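Search the guide Go Clear
Covow Play Corner guide, section 2: Tidying up
By Katia Ruggiero, Tuesday

Do this at the end of every session. Two bins, one baseplate, no lids to lose.

1. Bucket goes at the back, left corner, open side up. Soft toys live in it. The yellow slotted scoop is for fishing small bits out from between things, hang it up by the handle afterwards.

Note: scoop missing? Spares from Cocco, part 505. Ask Agata Mazza at the Dorkton desk.

2. Baseplate next. Big bricks can stay built on it if a child wants to carry on tomorow. Put it down flat, studs up, front left.

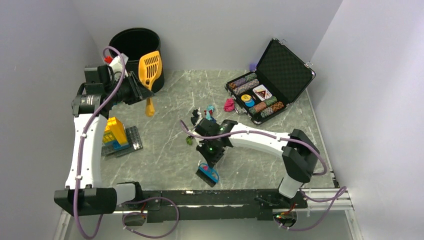
3. Loose bricks in the orange tub. Don't heap them. Tub stands against the left wall, in front of the bucket, so both can be reached from the same spot.

CAUTION: check for small pieces before under-threes come in. Marbles, caps, anything that fits in the choke tester. Bin it or put it up high.

4. Soft toys last. Shake out crumbs, look at the seams, eyes and feet. Hold it over the bucket and let go, no stuffing down hard. 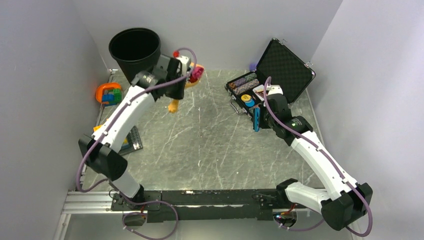 Loose stitching goes in the mending bag, not back in with the rest. Wai-kit Au empties the bag at 4 pm. Wash at 30 if the label says so, dry right through before it goes back.

5. Wipe the floor, damp cloth only. No bleach, no scourers, they dull the marble pattern.

Note: tub full is 58 bricks. More than that, start a second one. Refill packs come from Zakbridge, the 700 size, not the smaller one wich is a different fit.

Problems with any of this, see Thitima Sangkhawat.

Last updated: May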